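Bench notebook, July - underwater wrist, contract demo prep

Came in at 8:40. Siriporn had left the seal log open on the bench with a page of notes on the Borport housing. I read it twice and I'm still not convinced. The claim is that the new shaft seal holds at test pressure with the wrist rolling the whole time. What the log shows is a seal that held while the wrist rolled in one direction. The vehicle pilots we talked to reverse the wrist constantly when they work a shackle, and reversal is where the old seal wept.

Asked for a repeat with reversals. Tank is booked by the hull people until after lunch, so it waits.

Went through the Cladik actuator paperwork in the meantime. The data sheet gives a stall torque and a continuous torque and says nothing on water temperature for either. I'd bet both numbers were taken in air. Wrote to their support desk and got a polite reply with the same data sheet attached. Will measure it ourselves. Until then please don't copy their continuous figure into the slides, Lech, I saw it in the draft.

On the slides generally: we say "diver-equivalent dexterity" in 2 places. Equivalent to which diver, in what gloves, doing what? A reviewer who has spent any time on a boat will stop there. My suggestion is to list the tasks we have run and the times, including the bad ones. Lech thinks this undersells it. Maybe, but the last group that showed up at a sponsor review with a promise and a nice video got to spend the following quarter explaining the video.

1:15, tank free. Ran the wrist with reversals, 6 cycles at full depth setting, vented, opened the housing. Moisture indicator had changed color on the motor side. It's a faint change, and Siriporn says it could have come from assembly, as the room was humid when she closed it up. Fair point. It is also exactly what a weeping seal looks like early on. Dried everything, new indicator card, new grease, closed it with the dehumidifier going. Repeat tomorrow. If the card changes again we stop arguing about the room.

Force feedback on the master side. The Hesoma handle feels great in the air and I think that's most of why people like it. In the tank, with the tether pulling at the arm, the operator gets a steady push that has nothing to do with contact. Lech subtracts it with a bias term set at startup. Fine until the tether moves, and it moved 4 times in one short run. Each time he had to let go and re-zero. I don't see how this survives any current at all. Options are a sensor beyond the wrist seal (one more thing to leak) or turning the feedback down and trusting the cameras. I'd try the second first, it's free.

Pacheco connectors: two of the new batch have burrs on the keyway. Bagged and tagged, bottom drawer. Don't use them "just for the bench," they end up in the vehicle.

Still open:
- reversal test, second run, dry assembly
- our own torque curve in cold water
- feedback gain at half, same pilot, same task
- soft goods handling, dry bench, both arms on the drawstring bag 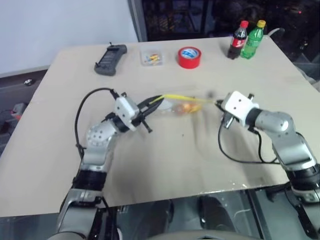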